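Project report: Sorting a small workshop table
Mattes Hellwig, Korkcombe evening course, second term

2. What we wanted to find out

Our group was given the old table at the back of the workshop and the things people leave on it. The task from our teacher was simple: make an order that still works after 3 weeks, and write down how it was done. I was responsible for small flat objects, which means card holders, notebooks, envelopes and sample cards.

3. How I worked

First I collected all flat objects in one place and wrote a list. The list had 21 entries. I divided them by how they open, because in my opinion this decides how they should be stored. A notebook can stand on its side, but a card holder with a strap becomes thick on one side and falls over. I tried the shelf, the drawer and the Hiscombe box, which is a flat box with a lid. Each place was used for 6 days.

Every Thursday I checked if the objects were still in their place. When something was missing I asked the other students before I moved anything. This took more time than I had planned.

4. Observations

The drawer was the best place for envelopes. In the shelf they bent at the corners. For card holders the result was less clear. If they were closed, they fitted well in the drawer, but many people leave them open on the table after they look for a card, and then the strap sticks out to the side and catches on other things.
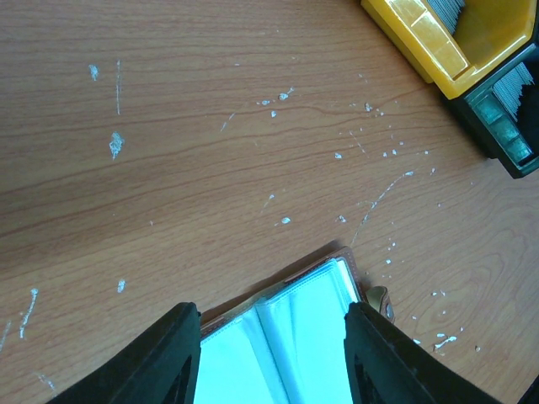
For this reason I changed my rule in the second week – a card holder must be closed with the snap before it goes back. I wrote the rule on a paper and fixed it inside the drawer. Plastic sleeves also need some attention. Two of them were stuck together and I separated them slowly by hand.

The wood of the table has old white spots of paint or glue. I tried to remove one with warm water, without success, and I left the others.

5. Open points

The notebooks have no good place yet. I would like to test a narrow shelf in May, if the Larnonari group does not need the wall.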